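My small days
Posted July 2025 by the author of this diary
12 comments · 31 shares

I promised myself to write again when I have done something useful, and now I have, if a wire rack counts. My head was full of the dish soap corner for weeks. In the old flat in Galska I had a deep window sill and everything stood there. In this kitchen there is no sill at all, so the bottles went where they wanted to go, mostly in my way.

So the subject of the day is bottles and a chrome rack.

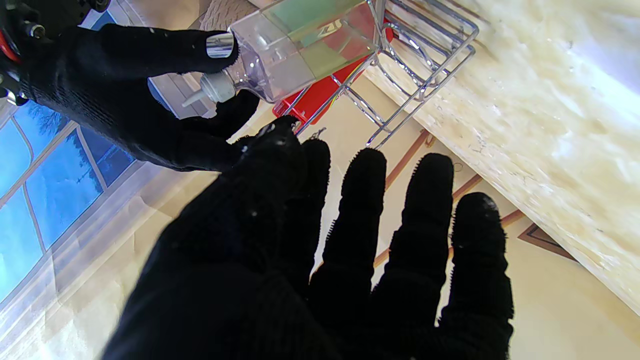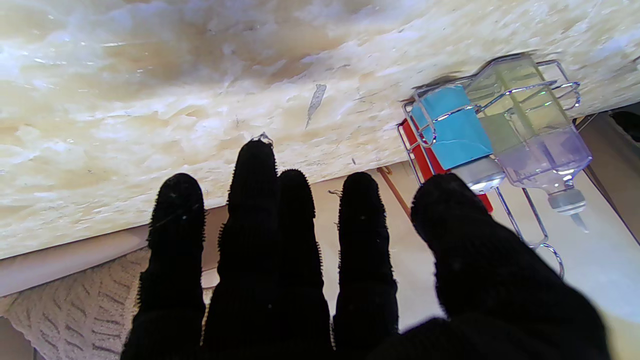 I bought the rack at Stiltska, in the aisle where they keep hooks and towel rails. It cost 307 and I stood there a long time before I took it, because there was also a white one for less money. The white one had already a scratch on it in the shop. I thought, if it is scratched before I even own it, how will it look in October? So I paid more and I carried it home on the bus, on my knees, with the hooks pulling at my sleeve.

My first plan was to screw something into the wall. I am glad that I waited. The landlord's paper says 998 for every hole which is not approved, and I have read this paper more times than I have read some novels. A rack does not need his permission. I wrote this down on the back of the receipt, like a small victory.

Then came the question of what may live in it. I am strict in theory. The dish soap, yes. The spray for the stove, yes. The hand cream, no, because then I put it on before cooking and the onions taste of roses. But where does the descaler go? I use it maybe twice in a year and it still wants a place like everybody else. For the moment it is under the sink, behind the bucket, and I feel a little guilty.

I also threw away old things, and this was the best part of the day. I had three bottles of the same window cleaner from Parsons, every one with a finger of liquid at the bottom. Why do I do this? I think I buy a new one when I can't find the old one, and then the old one comes back to be found. I put all three together in one bottle and rinsed the others for the recycling. Also a sponge which I will not describe.

After that I looked for a long time at the stone of the counter. When I moved in I did not like it, I wanted something plain and gray. Now I like it better in the morning than in the evening. I read in the Posemard leaflet that one must never use vinegar on this kind of stone, and of course I used vinegar the whole winter. From today it is only warm water and a soft cloth, and I have to be patient with the marks that don't go away. A new piece would cost 2,391 with the cutting – I asked once, only to know – and I closed the page very quickly.

In the afternoon I washed the cloths and hung them on the balcony. I made soup from the end of the leeks, with too much pepper, and I ate it standing up, as I always tell other people not to do. Then I called the gas company about the reading and waited so long that the soup pot was clean before they answered. They want the number again by letter. I don't know where I have put the stamps.

Tomorrow the drawer with the lids.

4 comments on this entry · Share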